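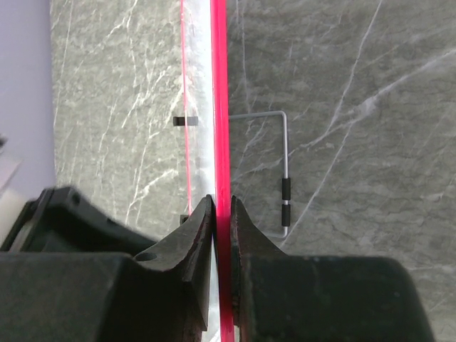

Bad night for the left arm, and not a great one for me either. It quit on us at 9:40 in the evening, right in the middle of the whiteboard job, with a fault code I had never seen and then (of course) saw eleven more times before I went home. Eyvindur was already in his coat. He took it off again, bless him, and we sat down on the floor with the logs and a bag of stale pretzels.

So the code was a current limit on the wrist joint. The log says 3000 milliamps, and the limit is set at 3000 milliamps, so it hit the number on the nose and dropped out, the way it's supposed to. What bugged me was that the board weighs next to nothing! You could hold it up with two fingers all day. I said it had to be the motor, Eyvindur said it had to be the cable, and we argued about that for way too long considering that neither of us had gotten up to look at anything.

Print this entry | E-mail this entry

Then the part I feel bad about. After the third fault I cleared it and hit resume without backing the arm off first. I know better. The gripper was still closed on the rim of the board, and when the joint woke up it gave one hard jerk and the whole board swung sideways. My hand was on the table. It missed me, but not by as much as I'd like, and Eyvindur went very quiet and walked over and hit the stop button. I wrote it up in the incident book before I did anything else. Hrefna Lauritsen will read it in the morning and I'm guessing I'll hear from her before I've had coffee.

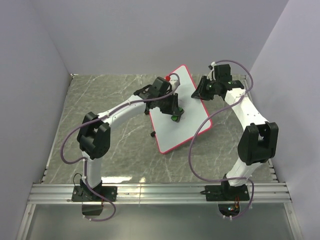 Once everything was powered down we did what we should have done at the start and moved the wrist by hand. Smooth, smooth, smooth, then stiff for the last 20 degrees. Eyvindur unclipped the cable and it was smooth the whole way. So he was right, and I had to say so out loud, twice. The slack was too short up near the wrist, and every time the arm reached out and turned over, the cable pulled back against the joint like a rubber band. The motor was fighting it all evening. I'd re-tied that run myself when the new cable came in from Skanwood, and I remember being pleased with how tidy it looked - well, it was tidy.

We gave it more slack, checked it at both ends of the travel by hand, and then ran it at low speed with nobody inside the line. 300 cycles with an empty gripper, no faults. I wanted to call it fixed. Eyvindur wanted to leave it for a day and look at the ties again, and I was too tired to fight him on it.

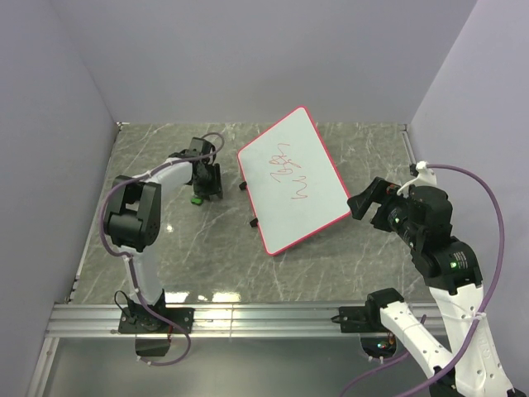
The restart procedure is the other thing that has to change, and that one isn't a cable. Right now Wuvia (our control program, which I mostly love) lets you clear a fault and go straight on from wherever the arm stopped, and it doesn't ask whether the fingers are holding something. What I want is for both arms to go to a waiting spot clear of the board before resume even lights up. Left gripper pointing down just to the left of it, right one open out past the upper right corner, nobody touching that red edge. Then a person can look in, see the loops and the zigzag in red marker, and work out what the arms were up to before asking them to do more of it. I'm going to write to Sasora about it, but I'll put a paper checklist on the wall in the meantime.

Got home at half past midnight. Called in sick to the Hjaltadóttir breakfast thing, sort of. Need to remember: new cable ties, spare wrist motor just in case, say sorry to Eyvindur about the pretzels, and find out if the incident book wants a second signature.

Search this diary: enter keywords Go

Contact | Copyright, all entries, please ask before reposting | Back to top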